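Courses > Design History > Thresholds and Interiors > Handout 3: The Door

12 shares · 2 comments

HANDOUT 3: THE DOOR, AND WHO GETS TO SHUT IT
Fouzia Rana

Read this before the seminar. If you plan to read it during the seminar, sit at the back and nod at intervals.

Last time we did windows, and several of you wrote that a window is "basically a see-through door." I have marked those papers generously. A window lets you look. A door decides whether you come in, and most of the history of the private house is an argument over that decision.

Start with the plan. In many large European houses before the corridor caught on, rooms opened straight into one another. To reach the far bedroom you walked through the near one, with whoever was in it. Doors lined up in a row, which the French called an enfilade and made sound like a good idea. It gave you a splendid long view and very little chance of being ill in peace.

The corridor changed the job of the door. Once each room had its own way in from a shared passage, one door could close off one person. Servants could move about without meeting the family, which suited the family. Look at the Robin Evans essay in your reading pack for this. It is short, and the pictures are good, so you have no excuse.
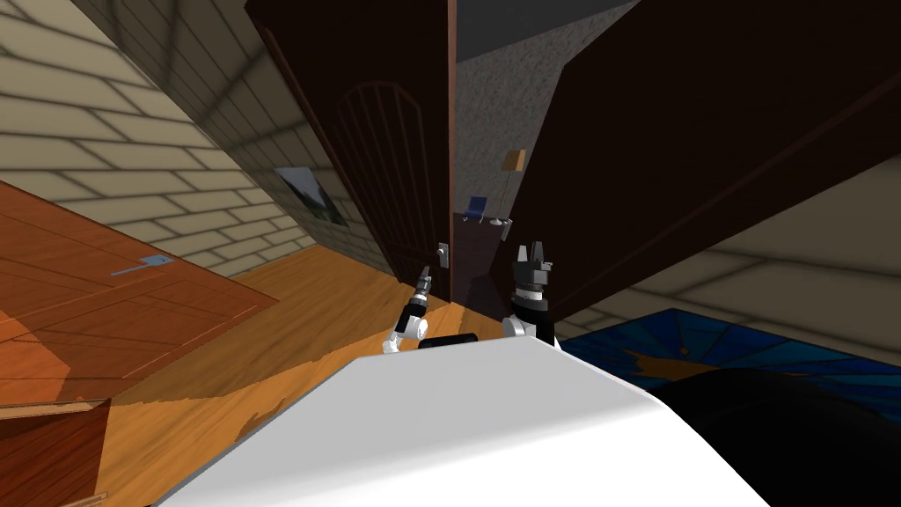
Now the panel. A paneled door began as a practical answer to a dull problem: wood swells and shrinks across the grain. Set a thin panel loosely in grooves inside a stiff frame and it can move all it likes while the door still fits the hole. The raised center and the shaped top came along as decoration, and then stayed long after anyone needed the joinery. Plenty of modern doors are pressed from a single skin over a hollow core, with the panels molded in. They are remembering a problem they don't have.

Is that dishonest? The Victorians would have said yes and written 200 pages on it. I will accept 2.

Some terms you should be able to use without pointing: stile (upright), rail (crosspiece), muntin (the upright between panels), jamb, lintel, architrave. In the October test, "the bit round the edge" got no marks, and will get none again.

For the seminar, pick one door you use every day and write 200 words on who it keeps out. Bathroom doors are banned. I have read enough.

Handout revised 5th July. Older copies spell "architrave" wrong on page 2. That was me.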